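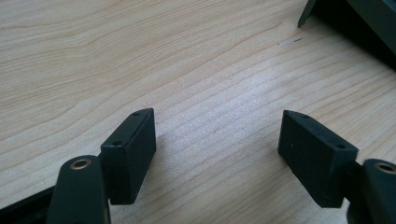 I came to opera through the cheap seats, which in my town meant a folding chair behind a pillar at the Hadow, a theater built in 1894 and heated, as far as I could tell, by the audience. I was up there in November to hear Bernardo Cordeiro sing Rodolfo, and I had a cold, and I'd more or less decided to leave at the first intermission.

Then he opened his mouth! It isn't a huge voice. The top gets a little tight, and he takes his time warming up (the first ten minutes were pretty dry). But the middle of it — oh, the middle. Brown and grainy, like a cello played by somebody in no hurry. I stayed to the end and missed my bus.
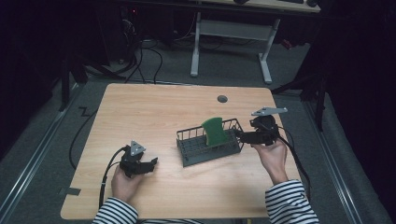 So when Cardoso, the little label that put out his song recital, announced a complete Bohème with the same conductor, Brunello Pellegrini, I ordered it that same night. It runs 103 minutes over two discs and I've played it far too often. Pellegrini keeps the orchestra down to 40 players, and you hear things that usually get buried, like the harp under Mimì's entrance, or the bassoon muttering away in Act Two while everybody's shouting about toys.

My one gripe is the Musetta, who pushes so hard in her waltz that I reach for the volume knob. She's only 29, though, and her prayer in the last act is lovely, very plain and quiet. I'd go hear her again tomorrow, pillar or no pillar.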